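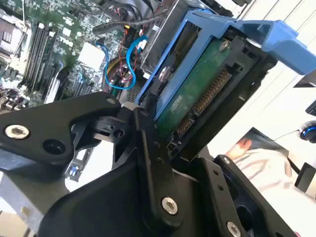 Rédaction technique, séance 2 : le guide de style

Bon, on reprend ! Un guide de style, ça se consulte, je ne vous demande pas de l'apprendre par cœur (le mien a plus de 513 pages...).

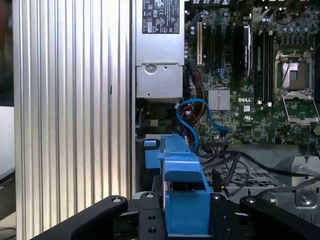
Premier réflexe : l'index. Vous hésitez sur une majuscule ou un trait d'union ? Cherchez le terme, notez le numéro du paragraphe en marge.

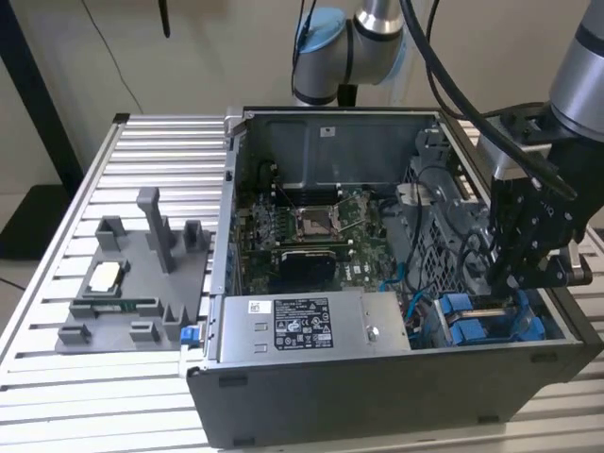
Pour les nombres, je garde l'espace insécable : 1 525, mais 849 tout court.
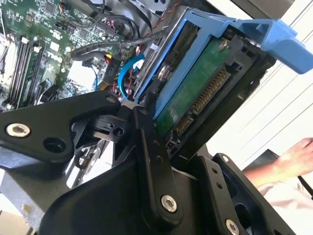 À lire avant la prochaine fois : le polycopié d'Urmas Pētersons sur les renvois.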